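Clause Seven

Nelu Grecu opened the file at the point where the last reviewer had stopped.
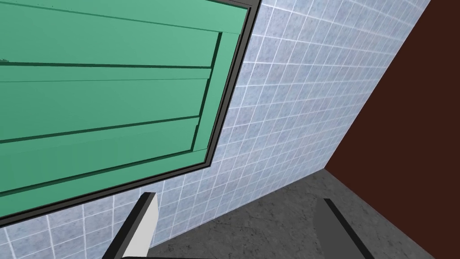

1. The Rule

Clause seven of the Prurero handling standard was one sentence long. An arm shall not begin a closing motion on any fixture it has not positively identified. The clause had survived 3 revisions without a change of wording, mainly through lack of interest.

Grecu read it again and looked at the render. Green panel, dark surround, small pale tiles, both fingers open. The planner had logged the panel as "drawer, confidence sufficient." The standard did not define sufficient.

He wrote to Els Verbeke, who held the pen on the next revision.

"Is a panel with horizontal grooves a drawer or a door?"

Her answer came before lunch. "What does the arm think?"

"Drawer."

"What do you think?"

He left that one open for an hour. The grooves ran across the panel and ended at a raised lip. From that angle he could not see a handle. He could not see a hinge either. He had passed 400 episodes that month, and he went back through his notes to find how many times he had typed "drawer" on the strength of the planner's label. The notes did not say. There was no field for it.

2. The Amendment

Verbeke called the review for March 5, 2020. Mittal sent two engineers and Enach sent a letter. The letter argued that a mandatory stop would cost the simulation program 500 episodes per cycle, and that a simulated kitchen could not be damaged.

"The kitchen can't," Verbeke said. "The habit gets exported."

One of the Mittal engineers asked for that to be struck from the minutes as opinion. It was struck.

Grecu proposed the text. Where a fixture admits more than one reading, the arm shall hold with fingers open and record each reading, and the reviewer shall record a reading of their own before viewing the planner's. The second half was his addition - it bound only people, and it took most of the afternoon.

It passed as clause 7(b).

3. Episode 2,652

The next morning the review tool had a new blank field, and the planner's label was hidden beneath it. Grecu put the green panel back on the screen.

He typed "door," deleted it, and typed "not determined." Then he pressed the key to show the label.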